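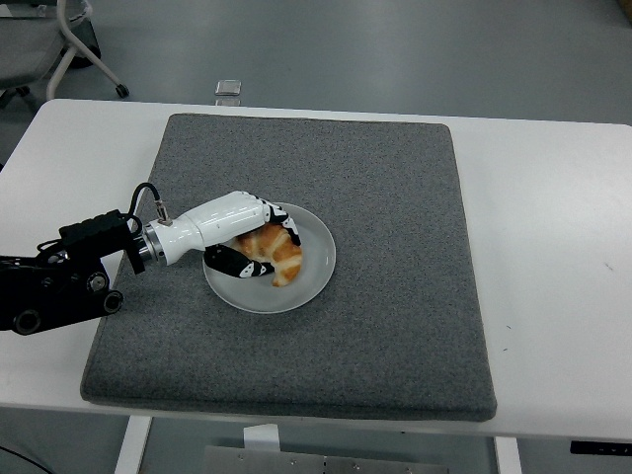

4. Preparing tracks and setting cue points

Manuals > Romelora controller > Using Uibo > Preparing tracks

18 July 2021, Hendell Support

This section covers adding tracks to the Uibo library, checking their tempo and key, setting cue points and saving loops. You should already have installed Uibo and connected the Romelora by USB. If the lights on the controller are still flashing, go back to the section on first connection.

You can do all of the work in this section with headphones only. The main outputs can stay unplugged.

4.1 Adding tracks

1. Open Uibo and click Library.
2. Click Add Folder and choose the folder where your music is kept.
3. Wait for the track names to appear. Tracks that have not been analysed are shown in grey.
4. Select the tracks you want to prepare, then click Analyse.
5. When the names turn white, the tracks are ready to load.

Uibo does not copy your music files. It keeps a note of where each file is. If you move or rename a folder later on, the tracks will show a red mark and will not load. To fix this, right-click the track, choose Find File and point Uibo to the new place.

Note: Files bought from some shops carry copy protection and cannot be analysed. These stay grey. Ask the shop whether an unprotected version is available.

Caution: Do not unplug an external drive while tracks are being analysed. The library file may be damaged. Click Stop first and wait for the progress bar to clear.

4.2 Checking the tempo

Uibo works out the tempo of each track in beats per minute (BPM) and draws a grid of thin lines over the waveform. The reading is normally correct for dance music with a steady drum. It is less reliable for live recordings, older soul and disco, and tracks with a long intro without drums.

1. Load the track on the left deck by turning the Browse knob to the title and pressing Load A.
2. Press Play and watch the grid lines pass the centre marker. Each line should meet a beat.
3. If the lines drift, press Stop and click Edit Grid.
4. Move to the first clear kick drum and click Set First Beat.
5. Click Tap, then tap the button in time with the music until the BPM figure settles.
6. Click Save Grid.

Sometimes Uibo reads a track at half or double its real tempo. A fast track that plays at 139 BPM, for example, may be listed at half that speed. You do not need to tap the tempo again in this case. Click x2 or /2 beside the BPM figure and then save the grid.

Note: Changing the grid does not change the sound of the track. It affects only Sync, loops and the beat-timed effects.

4.3 Setting cue points

A cue point marks a place you want to return to, such as the first beat, the start of a vocal or the point where the chorus comes in. The pads under each deck store cue points when the Pad Mode button is set to Cue.

1. Press Pad Mode until the word CUE is lit.
2. Play the track, or turn the jog wheel slowly, until you reach the place you want.
3. Press any unlit pad. The pad lights up and a marker appears on the waveform.
4. Press the same pad again to check that the track jumps to the right place.
5. To name the cue point, double-click its marker in Uibo and type a short name.

To delete a cue point, hold Shift and press the pad. There is no undo for this — if you delete a cue point by mistake you will have to set it again.

Turn on Snap if you want each cue point to land on the nearest grid line. Turn it off for vocals that begin slightly ahead of the beat.

For a first set, three cue points on each track are usually enough: one on the first beat, one on the main hook and one at the place where you plan to start mixing out. Using the same pads for the same purposes on every track makes them easier to find in a dark room.

4.4 Saving a loop

1. Press Pad Mode until the word LOOP is lit.
2. Play the track and press Loop In where the loop should begin.
3. Press Loop Out where it should end. The loop starts playing straight away.
4. Listen to the join. If you hear a click or a stumble, use the Fine buttons to move the end of the loop.
5. Press an unlit pad to store the loop.
6. Press Loop Exit to carry on with the track.

A loop taken over a sung line will often sound wrong at the join, even when the timing is right. Look for a stretch with drums and bass only.

4.5 Copying your work to a Morkholm drive

If you play from a Morkholm drive and leave the computer at home, the prepared tracks have to be exported. Unlike the ordinary library, an export does copy the music files, so check the free space on the drive first.

1. Plug the drive into the computer, not into the Romelora.
2. In Uibo, put the tracks you need into a playlist.
3. Right-click the playlist and choose Export to Drive.
4. Tick Include Cues and Loops.
5. Click Start and wait for the message Export Complete.
6. Eject the drive before you remove it.

Caution: Exporting a playlist replaces any playlist of the same name on the drive, along with its cue points. Rename the new one if you want to keep both.

4.6 If something does not work

The pads do not light: check that a track is loaded on that deck. Pads stay dark on an empty deck.

Cue points are missing after an export: the Include Cues and Loops box was left unticked. Tick it and export the playlist again.

The track jumps to a point slightly before or after the beat: turn on Snap, delete the cue point and set it again. If it is still out, check the grid as described in 4.2.

Analysis stops at the same track each time: the file may be damaged. Remove it from the list, analyse the rest, and replace the file with a fresh copy.

Section 5 covers Sync and mixing between the two decks.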